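Bin yard and aeration controls: pre-harvest inspection checklist

Kedar site, Moner road yard. Covers the steel bins, the Lurwood auger, the aeration fans and the Toprak controllers that run them. Complete before any new grain goes in. Mark each line OK, Repair or N/A and write the comment beside it, even if it is only a word.

Before starting

Lockout at main panel applied and tagged. OK.
Controllers set to Off, not Auto. OK. A controller left in Auto can start a fan when the outside air cools down.
Second person in the yard for the whole inspection. OK.
Phone signal checked at the far bins. Repair. Weak behind the east row. Carry the two-way radio.
Gas monitor bump tested. OK.

Fans and ducting

Guards in place on intake side, bolts tight. OK, except the north bin, where one bolt is a different thread and has been forced. Drill out and replace.
Blades free of chaff and bird nests. Repair. Nest cleared from the north fan. Blade edge chipped; replace before running.
Transition duct seams. OK.
Motor wiring and strain reliefs. Repair. Rodent damage on the cable jacket at the middle bin. Conductors not exposed, but the cable is to be replaced, not taped.
Roof vents open and screens clear. OK. Checked from the platform.

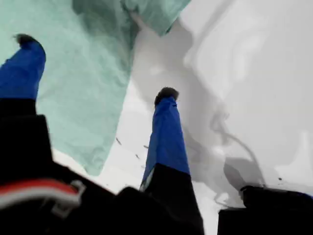

Inna Romaniuk: On the fan lines, please add a check of the rotation direction. We had a motor rewired in December and it ran backwards until somebody held a rag near the intake. It still moved a bit of air, so the controller reported it as running and the app showed green.

Added. Rotation direction is to be checked after any motor or contactor work and recorded with the initials of whoever did it.

Controllers and sensors

Enclosure gaskets. OK. Wasp nest in the lid of the west unit, removed.
Plenum temperature sensor reads close to a hand thermometer. Repair on the west bin. Reading was out by 2 degrees and drifting. Sensor swapped with the spare.
Grain temperature cables. OK. Check each cable at the roof junction as well as at ground level. A loose plug up top looks the same on the screen as a dead cable.
Relative humidity sensor, outdoor. Repair. Filter cap plugged with dust. Cleaned, then left overnight before the reading was accepted.
Battery backup. OK. Held the controller for 60 minutes with the supply off. The clock kept its time and the settings were still there afterward.
Alarm messages reach the people on the list. Repair. One of the numbers belonged to somebody who left last year. List updated and a test message sent to everyone on it.
Manual override labelled at each fan. Repair. Labels faded on the south side. New ones ordered, marker used for now.

The Toprak units will restart a fan after a power failure without asking. There is a setting to stop that under the site menu, and it should be switched on for every bin at Kedar. Two people had assumed it was the factory default. It is not, and a controller that has been reset goes back to restarting by itself. Check this line again after any update.
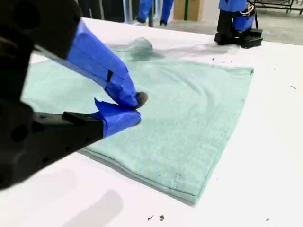
Settings should also be written on paper and kept inside the enclosure door. Last year's sheet was in the office, and the office was locked when it was needed. Write the target temperature, the humidity limits, the start delay between fans and the name of the last person to change anything. Use pencil or a paint marker. Ballpoint fades in that cabinet by the end of the season.

Bin structure and access

Ladder cages and rungs. OK.
Roof hatch latch closes and locks. Repair. East bin hatch will lift in a strong wind. New latch plate to be fitted.
Anchor point for harness inspected and in date. OK.
Entry warning sign readable at both the door and the hatch. OK at doors. Missing at one hatch.
Floor and unload sump. OK. Old grain swept out and bagged.
Foundation bolts. OK.

No one enters a bin to free a temperature cable while there is grain in it. If a cable is snagged, write it down and leave it until the bin is empty. The readings from the neighbouring cables are good enough to get through.
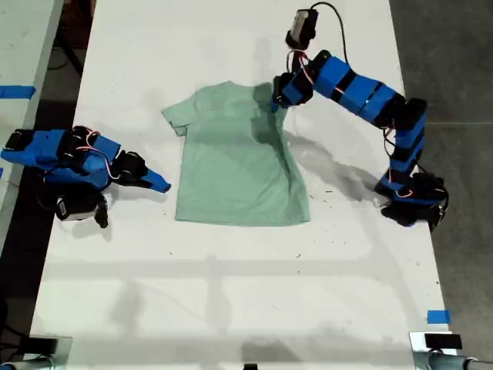

Auger and unloading, second part
Sun-ja Kong
Kedar yard, inspected 6 July 2019

The auger was done separately from the bins, with the tractor disconnected and the key in my pocket.

PTO shield turns freely and the chains are attached. Repair. Shield cracked at the tractor end. Tag is on, auger is not to be used until the new shield is fitted.
Intake cage. OK. Welds sound.
Lift cable. Repair. Broken strands near the lower pulley. Replace the full length.
Wheels and tires. OK. One low, pumped up.
Overhead power line clearance on the travel route. OK for the usual route. The shortcut past the fuel tank is not to be used with the auger raised. Keep at least 10 metres from the line and lower the auger before moving it anywhere.
Belt tension and guard. OK.
Hopper level sensor and automatic stop. Repair. Stop worked on the first try and was slow on the second. Connector had green corrosion, cleaned and greased. Retest before first load.
Emergency stop at the control stand. OK. Tested under power by the person at the stand, with everybody else clear.

The Lurwood manual gives a service interval of 2000 hours for the gearbox. Ours has no hour meter, so we go by the season and change the oil every spring. Oil was dark this time but had no metal in it.
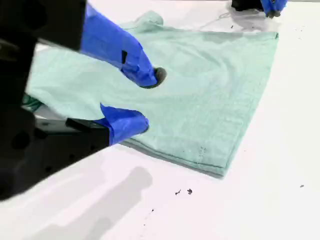

Grease points were done at the same visit. The hanger bearing on the upper tube is hard to reach with the auger down, and I suspect it was skipped last year. It took a lot of grease. Put a dab of paint on the fitting once it has been done so the next person can tell from the ground.

Follow-up

PTO shield: ordered from the dealer in Moner.
Lift cable: same order.
Fan cable, middle bin: electrician booked.
Fan blade and guard bolt, north bin: Inna.
East hatch latch plate and missing sign: Sun-ja.
South side override labels: to be fitted on arrival.
Restart setting on all Toprak units: changed, recheck after the next update.

Anything still marked Repair stays locked out until the line is initialled. Leave the completed sheet in the red binder in the scale house, with a copy for the office.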